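Formação em serviço e carga de trabalho dos professores de apoio no agrupamento de Arnier

Relatório de projeto – Unidade curricular de Políticas Educativas
Autor: Ottavio Leone
Orientação: Ermanno Colombo

1. Enquadramento

O presente relatório analisa a distribuição do tempo de trabalho dos professores de apoio educativo no agrupamento de escolas de Arnier, no concelho de Tikthorpe. O regulamento interno do agrupamento fixa o número de turmas por docente, mas não define limites para as tarefas não letivas: reuniões com encarregados de educação, redação de planos individuais, articulação com técnicos externos. A formação em serviço é obrigatória e decorre fora do horário letivo.

A questão de partida é a seguinte: em que medida a formação obrigatória se sobrepõe ao tempo previsto para a preparação de aulas e de planos individuais?

2. Método

Foi aplicado um questionário em linha a 200 docentes das cinco escolas do agrupamento, entre outubro e novembro. Obtiveram-se 68 respostas válidas. O questionário incluía itens fechados sobre horas semanais por tarefa e duas perguntas abertas. Os dados foram recolhidos na plataforma Vindeo, já utilizada pelo agrupamento para o registo de sumários, e exportados para folha de cálculo.

Foram ainda consultados os registos de formação do ano letivo anterior, num total de 2.000 horas acumuladas pelo conjunto dos docentes. Os registos não distinguem formação presencial e formação a distância, o que limita a comparação entre escolas.

3. Resultados

A redação de planos individuais é a tarefa não letiva mais referida nas respostas abertas. Os docentes com menos anos de serviço indicam mais horas semanais nesta tarefa do que os restantes – diferença que se mantém quando se controla o número de alunos acompanhados.

A formação obrigatória coincide, na maior parte dos casos, com o período que o horário reserva à preparação. Quando há sobreposição, os inquiridos transferem a preparação para o fim do dia, depois das 18h00. Em duas das escolas existe um acordo informal que permite compensar essas horas na semana seguinte; nas outras três não foi identificado qualquer mecanismo equivalente.

Quanto à utilidade percebida, as ações centradas em legislação recebem a classificação mais baixa. As oficinas práticas recebem a mais alta, embora tenham menos vagas.

4. Discussão

Os resultados apontam para um problema de planeamento do calendário. O regulamento trata a formação e a preparação como blocos independentes, mas ambas são marcadas no mesmo intervalo da tarde. A taxa de resposta recomenda prudência: é provável que os docentes com maior carga tenham respondido menos.

Propõem-se as seguintes medidas:

a) publicação do calendário de formação antes da elaboração dos horários;

b) registo das horas de compensação na plataforma Vindeo, com validação pela coordenação;

c) aumento das vagas nas oficinas práticas.
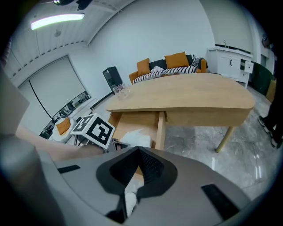 5. Limitações e trabalho futuro

O estudo não inclui entrevistas nem observação direta. Os assistentes operacionais, que participam em parte do acompanhamento dos alunos, ficaram fora da amostra. Uma segunda fase deverá alargar o questionário a este grupo e pedir aos docentes um diário de tarefas durante quatro semanas, com categorias iguais às usadas no questionário – condição necessária para comparar os dois conjuntos de dados.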